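Risiston Hall Rental: Frequently Asked Questions

How do I book the hall?
Fill out the request form or call Simone Bittencourt at extension 578. We hold your date for 9 days while you send the deposit.

How long is a rental?
The shortest booking is 6 hours, and setup and cleanup count toward it. Evening events end at 11 p.m.

Can I bring my own caterer?
Yes. Tufa and Platon both know our kitchen, but any licensed caterer is fine -- send us a copy of the license first.

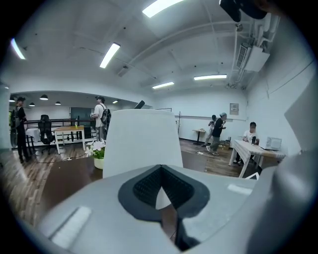 Can we decorate?
Decorations are allowed if they stand on their own or sit on tables. The walls and ceiling in the large room are white, so please don't use colored tape, putty or tacks on them. Candles must be in glass holders. Confetti and glitter are charged as extra cleaning.

Is there a damage deposit?
It is $1000, returned by check after Tsion Woldegiorgis completes the walk-through.

What if I need to cancel?
Write to us at least a month ahead for a full refund. After that we keep half the rental fee. April bookings can be moved once at no charge.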